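规格书上的沙发：与 Roscombe 产品规格负责人谈框架、弹簧、海绵和维修单

2025-11-18

Vasiliki Athanasiadis 在 Roscombe 负责软体家具的产品规格。她的部门不画设计稿，也不定售价，工作成果是一份一份的规格书：沙发从框架到脚钉，每个零件用什么材料、什么尺寸、允许多大偏差，都写在里面。工厂照此生产，门店的售后人员照此订配件。

访谈在 Roscombe 的样品间进行，时间比原定的长。维修数据部分由售后技术员 Fouad Zaki 补充。文字经过整理，技术用语保留了受访者的说法。
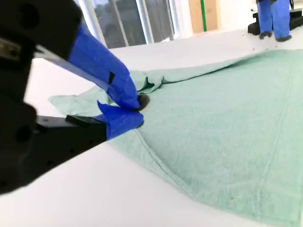
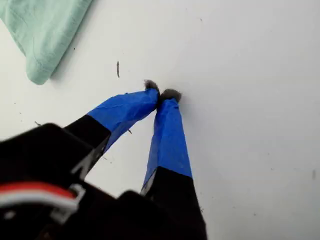
规格书里写什么

Roscombe 目前的沙发规格书有 43 个字段。Athanasiadis 刚接手时，字段比现在少，自由填写的备注栏却很长。她的第一项工作是把备注栏里反复出现的内容拆成独立字段。

“备注栏的问题是无法检索。‘后横档加厚’这句话，有人写在框架备注里，有人写在包装备注里，还有人写在发给工厂的邮件里。三年以后要订一根后横档，没有人知道该订哪一种厚度。”

字段分为框架、支撑、填充、面料、五金、包装六组。框架组最长，每根承重件单独列出材种、截面、含水率范围和连接方式。填充组要求把坐垫、靠垫、扶手分开填写，同一块海绵用在两个位置也要填两次。

她认为重复填写是必要的。“坐垫和扶手今天用同一种海绵，明年坐垫换了，扶手没换。如果当初只填了一次，改的人就会把两个都改掉，或者一个都不改。”

面料组里有一个字段叫“绒向”，只有三个选项：向下、向左、无。早先这一栏不存在。一批转角沙发的贵妃位与主座分两个班次裁剪，绒向相反，装好以后两部分在灯光下像两种颜色，面料本身其实是同一卷。

“检测报告全部合格。色差、耐磨、接缝滑移，每一项都合格，因为送检的是小块样布，小块样布没有上下。”

框架：材种不如连接方式重要

消费者在门店里问得最多的是“是不是实木”。Athanasiadis 不太愿意用这个词，规格书里也没有这一项。

Roscombe 的框架由 Pandwood 供应，主承重件为山毛榉，扶手侧板和靠背板为桦木多层板。她的解释是，沙发框架里各个零件受力方式不同，没有哪一种材料适合所有位置。

“前横档主要受弯，人坐下去的时候弹簧把它往里拉，这里用顺纹的硬木方料合适。扶手侧板受的是面内的剪切，还要打很多枪钉，多层板不容易沿纹理劈开，比实木板稳定。把侧板换成实木，标签上好看，返修会增加。”

在她看来，框架寿命主要取决于角部。她把角部连接分为三级。最低一级只用枪钉和胶，出现在装饰性的部位。中间一级是圆榫加胶，再用角木加固，覆盖大部分座框。最高一级在圆榫之外另加螺栓和嵌入式螺母，用于可拆扶手和沙发床的机构安装点。

角木是一块三角形的小木料，装在座框内侧，安装后从外面看不到。Zaki 提供了一组数字：上一个完整统计年度，他们处理的维修单共 1052 张，其中 92 张最终定位到角木脱胶或角木开裂。

“客户不会说角木坏了，”Zaki 说，“他们说沙发响。响的原因可能是弹簧夹、可能是脚钉、可能是框架。要翻过来，拆底布，用手扳四个角，才能判断。”

这批维修单促成了一次规格修改。原来的规格书只写“加角木”，没有写纹理方向。工厂为了省料，部分角木的纹理与斜边垂直，拧螺丝时容易沿纹理裂开，裂缝被胶盖住，出厂检验看不出来。现在的写法是“纹理平行于斜边，预钻孔，螺丝两颗，胶满涂”。

“满涂”二字又讨论了很久。工厂问满到什么程度。Athanasiadis 的处理办法是改成可检验的描述：合拢以后，两条直角边全长都应有胶挤出，挤出的胶不必擦除。质检员不用拆开零件就能判断。

含水率是另一个容易被忽略的项目。方料在入厂时测一次，组框前再测一次，两次都在规定范围内才能组框。Pandwood 起初只提供出厂记录。双方后来商定，以组框前的那一次为准，运输和存放期间的变化由收货方承担检验责任。

“这个安排对我们不算有利，但责任清楚。木料在我们的仓库里放了六个星期，再拿对方的出厂记录去追究，没有意义。”

支撑：弹簧的问题多半在夹子上

Roscombe 的座面支撑以蛇形弹簧为主，少数型号使用弹性绑带。关于这两种结构的优劣，网上的争论很多，Athanasiadis 的态度比较平淡。

她说，蛇形弹簧的变量有线径、弧高、间距、长度和横向拉结，绑带的变量有宽度、延伸率、预张力和交织方式。一款间距过大的蛇形弹簧座面，坐感和寿命都不如一款张力正确的绑带座面。只比较名称得不到结论。

规格书对弹簧的要求写得最细的部分是夹子。弹簧两端由金属夹固定在前后横档上，夹子内衬一层塑料或纸，把金属与金属隔开。内衬一旦磨穿，每次坐下都会发出一声短促的摩擦声。

“弹簧本身断裂很少见。常见的是夹子松动、夹子内衬破损，以及固定夹子的钉子退出来。钉子退出来又要回到木料上，看是不是打在了端面纹理上，或者太靠近边缘。”

绑带座面的典型问题是预张力不一致。手工绷带时，工人上午和下午的手劲不同，同一张座框上先绷的和后绷的也不同。Roscombe 要求工厂使用气动绷带器，并在规格书里写明气压设定。设定值按型号变化，不对外公布。

被问到门店里常见的“坐下去弹几下”的试坐方法是否有用，她回答说，这个动作主要检验海绵和包覆层的初始手感，对支撑结构几乎没有信息量。

“要听。把展厅的音乐关掉，坐在座面的前沿，左右移动重心。有摩擦声的话，展品已经有问题了。展品的使用强度远高于家庭，这时候出现的声音，是很有参考价值的。”

她还提到座面前沿。很多客户习惯坐在前沿穿鞋，前横档与第一排弹簧之间的过渡如果只靠海绵覆盖，几年以后能摸到横档的棱边。规格书要求前横档上沿倒圆，并加一条高密度的边条。边条成本很低，由于完全看不见，在价格谈判时经常是第一个被建议取消的零件。

海绵：密度和硬度是两件事

销售资料中把“高密度”写成“更硬”或者“更有支撑力”的情况很普遍，Athanasiadis 每年给门店培训时都要重复一遍两者的区别。

密度是单位体积的质量，硬度是压缩到一定比例所需要的力。两者可以分别设计。密度较高的海绵可以很软，密度较低的海绵也可以通过配方做得很硬，只是后者在反复压缩后硬度损失更快。

“所以客户在店里摸到的是硬度，三年后感受到的是密度。规格书里两项都必须填，还要填疲劳试验以后的硬度损失和厚度损失。只填一项的供应商资料，我们退回去。”

连锁门店 Fultell 是 Roscombe 的主要渠道之一。它的培训主管 Lorna Gillies 曾经要求把这两个数值直接印在价签上。试行一段时间以后撤掉了，原因是店员花在解释单位上的时间过长，客户则倾向于选择数字较大的那一款，不管那个数字代表什么。

现在价签上只保留坐感分级，共五级，由 Roscombe 按照成品座面的压陷曲线划定，包含弹簧、海绵和包覆层的共同作用。密度和硬度写在可以索取的技术页里。Gillies 告诉他们，索取技术页的客户不多，但这部分客户的退货明显少。

Athanasiadis 对这个说法有保留。“主动要技术页的人，本来就做过功课。不能把退货少归功于那一页纸。”

羽绒和纤维混合填充的靠垫单独管理。这类靠垫需要日常拍打，静置以后会塌陷，客户常把正常的塌陷当作质量问题报修。Roscombe 的处理是在规格书中规定内胆分格数量，分格越多，填充物移动越少，拍打的频率也越低。代价是缝线增加，每一道缝线都是潜在的漏绒位置。目前主力型号的靠垫采用四格。

面料：磨损次数之外

面料主要来自 Mirzaei。双方合作时间较长，Athanasiadis 对这家工厂的评价是“染缸记录完整”，在她的用语里算得上褒奖。

客户和店员都习惯用耐磨次数比较面料。她指出，家用环境里，面料因为真正磨穿而更换的情况只占一部分，起球、缝口滑移、日晒褪色和污渍更早出现。规格书要求这几项分别达标，任何一项不合格都不能用其他项目的高分抵消。

缝口滑移的字段下面附有一条说明：座垫前角的缝份不得小于规定值，并须加衬带。前角是拉力集中的地方，人起身时手掌常压在这里。面料经纬密度偏低时，纱线会从缝线两侧被拉开，缝线完好，布面却出现一道梯状的空隙。

“维修时重新缝一遍没有用，纱线已经移位了，要换整片。换整片就涉及染缸。”

染缸是面料售后里最难解决的问题。同一色号，不同缸次之间存在允许范围内的色差，两片新布单独看都合格，拼在一起能看出来；旧布经过一两年日晒，差别更大。Roscombe 的做法是每一缸留存一定数量的布料，按缸号入库，保存至该缸沙发的面料保修期结束。

负责留存布库的是 Tamara Vakulenko。她在访谈当天只参加了很短的一段，说明了领料规则：可拆套的座垫优先成对更换，左右两个一起换，哪怕只有一个损坏；固定包覆的部位，先看留存布与现有布面的差异，超过目测标准的，由客户选择接受色差或者整面重包。

“缸号在座框底布里面的标签上，”Vakulenko 说，“不在座垫拉链里。拉链里的那张是洗涤标签。每个月都有人拍错。”

关于可拆洗，Athanasiadis 的建议很保守。外套能拆下来，是为了更换和局部清洁。能否水洗要看面料、衬布和拉链带三者的缩率是否匹配。规格书里有一项“成套缩率差”，数值超过限度的，洗涤标签一律写干洗，即使面料供应商的资料上标注可以水洗。

她举的例子是一款棉麻混纺的外套。面料水洗后缩得不多，拉链带完全不缩，结果拉链沿线起波浪，装回以后座垫侧面鼓起。面料、拉链各自都没有缺陷。

包装和进门

规格书的最后一组是包装。这一组字段看起来与产品质量无关，却牵涉到相当一部分退货。

Roscombe 对单件包装的最小截面设了一个内部限值，三个方向中至少有一个方向不超过 1000 毫米。超过的型号必须设计成可拆扶手或者分体结构。限值的依据是他们自己的配送记录，她没有给出更多细节，只说每个市场的楼梯和门洞条件不同，这条规定适用于他们供货的地区，不应照搬。

可拆扶手带来的是螺栓问题。客户自己安装时拧得过松，扶手晃动；拧得过紧，多层板表层压溃，之后反而更容易松。规格书现在指定带宽垫圈的法兰螺栓，附带的内六角扳手故意做得短，力臂有限，一般人徒手很难拧到损伤板材的程度。

“曾经有配送员用自带的电动工具，那就没有办法了。安装说明第一页写了不要用。”

脚钉的包装也做过修改。原来脚钉装在一个小盒里，用胶带粘在纸箱内壁，拆箱以后常跟纸箱一起扔掉。10 月起改为放进座框底布的拉链袋，袋口有一条织带露在外面。Zaki 说补发脚钉的申请减少了，具体数据还没有统计完。

“同一型号”的边界

访谈的后半段谈到型号管理。沙发在销售期内会不断修改，有的改动客户看得见，大部分看不见。什么情况下可以沿用原型号，什么情况下必须改号，各家做法不一。

Roscombe 的规则由 Athanasiadis 和采购经理 Agnes Magnusson 共同制定。影响配件互换的改动，必须升版本号，例如螺栓孔距、座垫外形尺寸、弹簧夹规格。影响坐感分级的改动，必须改型号。两者都不影响的，只在规格书的修订记录里登记。

Magnusson 当时希望把门槛定得低一些，凡是更换供应商都升版本号。Athanasiadis 不同意，理由是版本号过多，售后人员会停止阅读。最后采用的办法是供应商信息另建一张表，以生产周次关联，需要追溯时再查。

“采购关心的是这批料从哪里来，售后关心的是这个零件装不装得上。两个问题放在同一个编号里，编号会变得很长，两边都用不好。”

她承认规则有灰色地带。海绵供应商更换配方以后，实测硬度仍在公差之内，但偏向另一端。按规定不需要改型号，可是买过旧款的客户再买一张单人位来配套，有可能坐得出差别。对这种情况，规格部门会在技术页里加注生效周次，由门店在客户补购时提醒。

门店是否每次都会提醒，她没有把握。

给补购者和二手买家的几点说明

记者请她从规格的角度，谈谈客户补购单件或者购买二手沙发时应当看什么。她列的顺序如下，文字按原意整理。

先找底布里面的标签。标签上有型号、版本号、生产周次和面料缸号。底布一般有一条可以打开的边，打开前拍照，合上时按原针脚位置固定。没有标签的沙发，配件基本只能靠测量。

抬起一个前角，高度抬到一掌左右，看另一个前角是否很快跟着离地。迟迟不离地，说明座框在扭转，角部或横档可能有问题。这个方法只适用于四脚支撑的普通沙发，带机构的沙发床和功能沙发不要这样抬。

取下座垫，用手按弹簧区域的前后两端，听夹子的声音。绑带结构则看每条绑带的下垂程度是否一致，单独一条明显松弛，通常可以更换；整体松弛的，更换工时较长，要先问价格。

把左右座垫对调坐一次。对调后塌陷感跟着座垫走，问题在海绵；留在原来的位置，问题在支撑。Zaki 说他在电话里让客户做的第一件事就是这个，能省掉不少上门。

面料方面，补购前先寄一小块样布或者到店比对，不要凭色号下单。如果原沙发放在窗边，应当拿受光面和背光面分别比。

关于二手沙发换海绵，她补充了一条。座垫外套是按照原海绵尺寸加一定过盈量裁剪的，新海绵的外形要比外套的净尺寸略大，套上以后面料才会平整。按外套尺寸一比一裁海绵，装好以后四角是空的。过盈量在 Roscombe 的规格书里按型号给出，售后可以查询，报版本号即可。

Zaki 随后去接一个等了很久的电话，来电的人问的是一张没有标签的三人位，扶手螺栓少了一颗。他请对方先量一下孔径。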